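The Black Cloth

My grandmother's room in Trerkcombe had to be empty by Sunday, and it was already Friday evening.

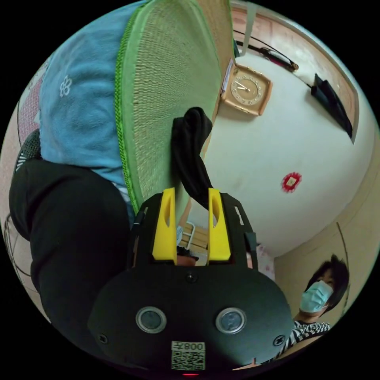 I had promised to do it alone. My sister has small children and my brother lives far away, so the work fell to me. The landlord gave us five days, then two more because he had liked her, and I used most of those seven days for walking from one corner to another with something in my hands.

The blankets were the easy part, I thought. She had many, because she was always cold, even in August. I shook out each one and folded it in the way she taught me, first the long side, then again the long side, then in three. The light blue fleece I left for later. It had small white flowers and she used it in the afternoons, when she listened to the radio and pretended that she did not sleep.

Then there were the woven things. She bought them at the market in Jadoon when she was a young wife, and she carried them through four apartments and over one border. The big green one had hung in every kitchen of my childhood. In the summer she took it down and moved the air over us while we ate, slowly, like a person who is thinking about something else. When we bought her the electric fan she thanked us very politely. She put a cloth on it so that the dust could not come in, and the cloth stayed there the whole summer.

The black cloth I found behind the bed. It was twisted and tied at the top, in a hard small knot, and I did not know it. I knew all her cloths. I knew the checked ones for bread and the gray one for the windows, and the good white one which we were not allowed to touch. This one I had never seen.

I sat down on the floor and tried to open the knot with my nails. It took a long time. I was a little afraid, I must say. In her family the women hid money, and also letters, and my great-aunt once hid a tooth.

Inside was a bus ticket. The print was pale, but I could read Vanelico, one way, and the price, which was 650 in the old money. There was no return.

My grandmother never went to Vanelico. She told us so many times. It was the city where the other man lived, the one before my grandfather, and when we were teenagers we asked her about him and she said, "I had bread in the oven that day." It was her answer for everything that she did not want to discuss. She was married in the same spring and she stayed married for the rest of her life.

The ticket was not stamped.

I thought about calling my sister, but it was already late and the children would be sleeping. So I put the ticket back as it had been, and I made the knot again. Mine was not so good as hers. Then I took the blue fleece, although it was a warm night, and I put it around my shoulders and sat near the window until the last bus to Stultel went by under the streetlights.

In the morning I packed the green one first.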